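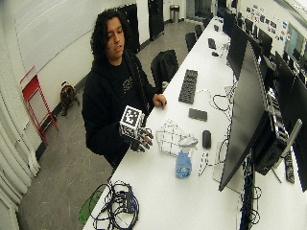 *Glove on, marker cube in hand, spray bottle on the desk.*

# Desk tips after the bottle went over

In March the Vestetti arm picked up a spray bottle, missed the trigger, tipped the bottle on its side and kept squeezing. The nozzle was not fully closed. Cleaner ran along the bench and into a plug block, and the trip switch went. No one was hurt. The arm lost power with its fingers shut and had to be opened by hand.

The arm was repeating what it had been taught with the Bosatton glove kit, and the fault went back to the teaching. The cube had slid 4 mm on its mount, probably after a cable caught on something, and the sessions recorded after that were all slightly wrong. We had 3,426 recordings in the set and had to take out over 100 of them. These tips cover the teaching desk first and the arm bench second.

## Before you put the glove on

Check the cube mount with your bare hand. Push it forward, back and sideways. If it moves at all, tighten it and do the setup again from the start. A mount that feels only a bit loose will be looser by the end of the session.

We now have a pencil line across the mount and its base. If the two halves of the line don't meet, the cube has moved. It costs nothing and is the best change we made.

Look over the marker patterns. A scuffed corner or a greasy thumbprint can be enough for the camera to lose a face. Clear sticky tape over a marker is a bad idea as it shines. Print a new one on matt paper.

Lay out the desk the same way each time. Move the mouse and phone further back if your sleeve reaches them. We had one session spoiled by somebody's cuff dragging a mouse lead all the way through it, and it took an afternoon to work out why the wrist kept twitching.

## Cables

Most of our small faults have been cable faults. The glove lead should have enough slack for a full stretch of the arm and no more. Before recording, reach to the furthest point you will need and see whether anything pulls.

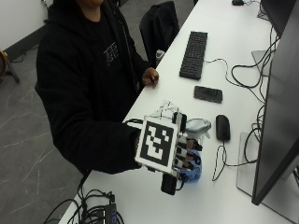

Keep the glove lead apart from the monitor leads where you can. If they cross, make sure the glove lead is on top, so that it lifts away when you move. A strip of hook-and-loop tape is better than a cable tie here. Cable ties get pulled too tight, and cutting one off beside a thin lead is asking for trouble.

Electronic boxes want to be clear of anything liquid. If a box has to share the desk with a bottle, raise it on an offcut of wood so that a spill runs underneath. Leave a low loop in each lead before it enters the box. Drips then fall from the bottom of the loop.

Don't wrap spare cable round a box to tidy it up. It strains the plugs, and the box gets warm.

## Handling bottles and soft things

Fill teaching bottles with plain water. We use a drop of food colouring so the level can be seen. Nothing in the job needs real cleaner, and the mess in March would have been much easier to deal with if we had followed this ourselves.

- Fill to a third at most.
- Turn the nozzle to the closed position unless the task is spraying.
- Wipe the outside of the bottle before each batch.
- Write WATER on the base in marker pen.

Grip at the speed you want the arm to grip. People tend to snatch at a bottle they have picked up all morning, and the arm will snatch too. If you catch yourself doing it, stop and throw that one away. 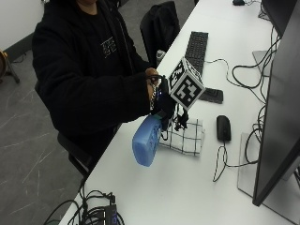 Let go cleanly at the end. Open the fingers, wait, then take the hand away. Our bad recordings had another problem in common, and we only noticed it when we were going through them for the cube fault: the hand was already moving off while the fingers were still closed. On the bench that turns into a dragged bottle.

Fold cloths the same way every time and iron them if they have been in a drawer. A cloth with a printed grid is handy for practice, but don't leave one next to the tracking markers without trying it first. Ours was fine. A chequered tea towel was not, and the software found a marker in it.

## At the arm bench

The plug block is now screwed to the underside of the bench, on the side away from the arm. It was on top before. If yours is on top, move it today.

Put a tray under the working area. A boot tray from a garden centre is deep enough for a whole bottle of water. Ours has a square of non-slip matting in it so that things don't slide about.

Set the grip limit low for the first run of anything new. The Soltani gripper has its own setting for this and we had left it where it was for the previous job. We start at 40 per cent and go up only when something slips.

Stand where you can reach the stop button without leaning across the arm. In March the button was behind the bench, next to the kettle. By the time anyone got to it the trip switch had done the job.

After any spill:

1. Press stop.
2. Turn off at the wall, with dry hands.
3. Move people back before moving things.
4. Mop from the edges inwards.
5. Leave every wet plug and box off until it has been checked by someone who knows how.

Don't switch back on to see whether it still works. We did that once with an older Purard controller, and it didn't.

## Checking a session

Watch the first recording and the last one side by side. If the cube has shifted, the last one will show the hand sitting slightly off the object. Touch the same corner of the desk at the start and end of each session too, and compare the two positions. If they disagree, the whole session goes in the bin, including the good-looking ones in the middle.

Write down which glove was used. We have two and for a long time the notes only said "glove".

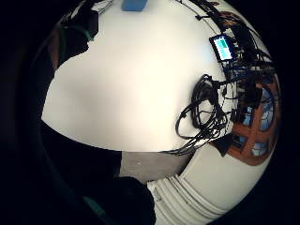

**Can the markers be cleaned with the same spray as the desk?**

Use a dry, soft cloth for paper markers, and a slightly damp one if they are printed on plastic. Desk spray leaves a film that shines under the lights, and it lifts the edges of anything glued. Take the cube off the glove before wiping it, put it back on the pencil line, and do the setup again before you record.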